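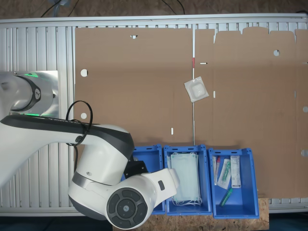 Clukenov cell, arm over the middle bin, blister pack near the cardboard seam

To: cell-users list
Subject: Re: Re: arm dropped when I pressed the hand-guide button

Hi all,

Sorry for the slow reply, we spent most of July chasing this and I wanted to have something better than guesses before I wrote back. Quoting the message from the Plikau shop first, as a few people have joined since:

> We read your note about the arm sinking in hand-guide mode and we're
> wondering about the cable. You said you have a loop tied up near the
> elbow. We had something like that on ours and it would pull on the
> wrist at certain angles, enough to make the joint readings look off.
> Could it be tugging the arm down when you let it go free?
>
> Also, did you get a fault code? Ours always threw a protective stop
> when anything odd happened. And was anybody hurt? You kind of skipped
> over that part!
>
> Last thing, we are about to put the Grecu gripper on our second arm,
> so if there's anything we should check before we power up, please
> shout.

OK, taking those out of order.

Nobody was badly hurt, but I did skip over it, and I shouldn't have. It was me. I had my left hand on the rim of the middle bin (the one with the masks in it) to keep it from sliding, and my right hand on the wrist, and I pressed the button to guide the arm up and over to the right bin. It went down instead. Slowly, almost politely, but down, and it pinned two of my fingers between the gripper housing and the plastic. I let go of the button, the arm held where it was, and then I was stuck there with my fingers under it, reaching for the e-stop with the wrong hand and finding I couldn't get to it. My coworker lifted the bin end enough for me to slide out. Bruised, one black nail, no break. It's in our incident log and I'd like it to be in your heads too.

And no, we got no fault code. I went through the log and there isn't so much as a warning in it. The lights on the base stayed green the whole time, which threw me more than anything. I'd gotten into the habit of glancing at the green and thinking "fine." On our arm green tells you it's powered and enabled, and it was both of those things. It had no idea anything was wrong.

Now the cable. I really thought you were right! The loop was the first thing we went after. We took it off, draped the cable over a stand so there was no pull on the arm at all, and repeated the same move with no hands anywhere near the bins. Same thing. In the pose from the accident it sank 19 mm before I let go of the button. Put the loop back, tried again, and I couldn't tell the difference. So the loop is back on where it was, with more slack in it. I still don't love it (it stands up above the arm and I can imagine it catching on something) but it didn't do this.

What did it was the payload setting. We'd switched to the Grecu gripper the week before, and the Jomdale controller keeps the tool weight in two places. There's one in the tool profile, which we updated, and another in the installation file, which we didn't. When you run a program it reads the profile. When you press the hand-guide button outside of a program it reads the installation file. So in program mode the arm knew what it was carrying, and we ran almost 400 picks with no trouble at all, and then the first time somebody grabbed it by hand with the program stopped, it was holding itself up as though the tool was 477 grams lighter than it is. That sounds like nothing. With the arm reaching out over the table it's plenty.

I'm a bit embarrassed at how long it took, because we had a hint early on. A couple of times when I was teaching the pick point for the small blister packs on the cardboard, the arm felt heavy, sort of like it wanted to lie down. I put it down to stiff joints in a cold room and pushed up against it. If yours ever feels like that, stop and check the weight before you do anything else. With the right number in, ours floats. You let go with the button held in and it just hangs there.

A detail about the cardboard that came out of all this: the two sheets meet at a seam, and at one point we suspected the edge of one sheet had lifted and the gripper had caught on it. It hadn't, but now we press both edges flat before each session. I'd still like to replace the sheets with one piece if someone has a source for a flat one without holes in it.

So, for your second arm, this is what we do now after any tool change, and it's written on a card next to the pendant:

Clear the bins back from under the wrist. Empty table below the tool, hands off everything.

Set the weight and center of mass in the tool profile, then open the installation file and set them there too. Save both, restart the controller, and look at both again. The first time we did it one of them hadn't saved.

Speed limit down to 200 mm/s for the first run.

Move the arm to a low reach, a high reach and fully out to one side. At each one hold the hand-guide button with a very light touch and see if it drifts. Any drift, up or down, and you go back to the weight. Up is no better than down, by the way. It'll come up at your face.

One person on the wrist, one person on the e-stop, and the e-stop person does nothing else. We moved our button too. It used to sit on the right side of the table and now it's at the front, where I can hit it with either hand.

And please don't hold a bin while you guide the arm over it. We put strips of grippy mat under all three and they stay put now. I feel silly that it took a squashed finger to get us to do that.

I've written to Jomdale about the two weight fields. Their answer so far is that it's working as designed and it's in the manual. It is in the manual, I found it, in a section on file handling that I'd never have opened. I've asked whether they could at least show a warning when the two don't match, and I'll forward whatever comes back.

Two questions for the list while I'm here. Does anyone on the older Jomdale version also see two fields, or did that come in with the update? And has anybody weighed their Grecu gripper with the cable and bracket hardware attached? Our kitchen scale and the data sheet don't agree and I'd like a second opinion before I trust the scale.

Finger's fine, typing's a bit slow.

Cheers from the Clukenov bench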